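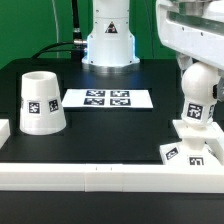
1/10
Wir haben im Februar die Gartenmöbel für die Terrasse bestellt, und weil einige gefragt haben, schreibe ich zusammen, was dabei herausgekommen ist. Es geht um einen Klapptisch, zwei Bänke und eine Auflagenbox. Keine Werbung, alles selbst bezahlt.

2/10
Der Tisch ist das Modell Rerndale von Tirnuline, Akazie geölt, Gestell aus Aluminium. Zur Wahl stand noch der Atinga in Eukalyptus. Der war günstiger, hatte im Laden aber schon Spiel in den Scharnieren. Kann am Ausstellungsstück gelegen haben.

3/10
Bezahlt habe ich für den Tisch 993 Euro, die Lieferung bis zur Bordsteinkante war dabei. Bordsteinkante heißt wirklich Bordsteinkante. Wer im Hinterhaus wohnt wie wir, braucht jemanden zum Tragen. Meine Nachbarin Simin Shahbazi hat mit angefasst, danke noch mal.

4/10
Aufbau: Die Beine werden mit acht Schrauben befestigt, der Inbusschlüssel liegt bei. Der ist sehr kurz und man rutscht ab. Mit eigenem Werkzeug ging es gut. Erst alle Schrauben locker ansetzen, dann den Tisch umdrehen, ausrichten und festziehen. In der Anleitung steht es andersherum, so hat bei mir ein Bein nicht gepasst.
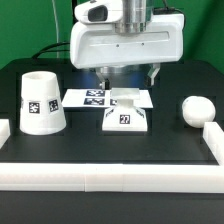

5/10
Zur Oberfläche. Ab Werk ist der Tisch nur dünn geölt. Ich habe vor dem ersten Regen zweimal nachgeölt, mit einem Tag Pause dazwischen, und den Überschuss nach 26 Minuten mit einem Baumwolltuch abgenommen. Auf der Dose stand »20 bis 30«. Lappen danach ausgebreitet draußen trocknen lassen und nicht zusammengeknüllt in den Müll werfen, ölgetränkte Lappen können sich selbst entzünden.

6/10
Rotwein und Kaffee gingen bisher mit lauwarmem Wasser und etwas Neutralseife weg. Ein Blumentopf ohne Untersetzer hat nach einem Wochenende einen dunklen Ring hinterlassen. Den habe ich mit 180er Papier in Faserrichtung angeschliffen und neu geölt. Man sieht ihn noch, wenn man weiß, wo er war.

7/10
Die Bänke sind von Fosel und passen farblich nicht ganz – der Tisch ist rötlicher. Auf den Fotos im Shop sah das gleich aus. Mich stört es nicht besonders, aber wer es einheitlich haben will, sollte alles aus einer Serie nehmen. Sitzhöhe 45 cm, das reicht auch für große Leute.

8/10
Die Auflagenbox war der Fehlkauf. Laut Beschreibung wasserdicht, nach einer Nacht Dauerregen stand innen an der hinteren Kante Wasser. Ich habe sie reklamiert, die Rücknahme lief problemlos, aber ich musste sie selbst wieder verpacken. Kartons also erst mal aufheben. Die Auflagen liegen jetzt im Keller.

9/10
Nachfrage von gestern Abend: Ja, der Tisch lässt sich allein zusammenklappen. Er ist schwer, aber die Beine rasten sauber ein. Zusammengeklappt lehnt er bei uns an der Hauswand, mit zwei Holzleisten darunter. Eine Schutzhülle habe ich noch nicht. Die vom Hersteller hat keine Lüftungsöffnungen, da warte ich lieber auf eine andere.

10/10
Noch zu den Ersatzteilen: Scharniere und Fußkappen gibt es bei Tirnuline einzeln, die Kappen habe ich schon einmal nachbestellt – Artikelnummer 3770, Viererpack. Bei den Bänken habe ich nichts dergleichen gefunden. Falls jemand eine Quelle für passende Kappen hat, gern drunterschreiben.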